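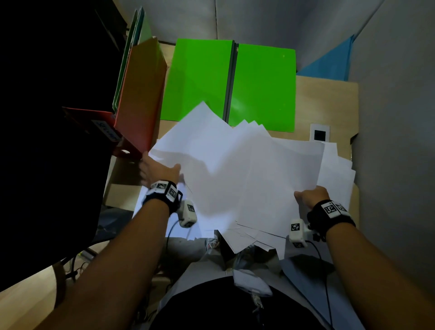 *Sorting paper at the Fleltgate open day, with two markers on each wrist and more on the modules underneath.*

I went to the Nondent open day in April expecting robots. They had robots, to be fair. There was one arm in the lobby picking up foam blocks and putting them down 2 inches to the left, and it had a bigger crowd than the coffee.

The part I stuck around for was upstairs, at a desk. You strap on the wristbands, somebody plugs in the cables, and then you tidy a heap of paper. The system records how your hands go about it, so a machine can someday be taught to do the same. I have been tidying paper for a living for 15 years and this was the first time anyone wanted the data.

It's harder than it sounds. Crumpled sheets don't stack, they lean on each other and slide toward your lap. The green folders lay flat at the back the whole time, looking very organized. My turn lasted 14 minutes and I spent a good part of it on one corner that wouldn't lie down – the guide said that was useful, in the voice my dentist uses.

I asked how many sessions they had so far. 399, he said, and all of them on paper. Laundry is next, over at the Flalgate site, where I gather the tables are bigger.

The robot that will learn from all this is called Mahmoud. I didn't get to meet it, as it was down for maintenance, but they let us look at the door. On the way out I passed the arm in the lobby again. It had dropped a block and two kids were telling it where to look.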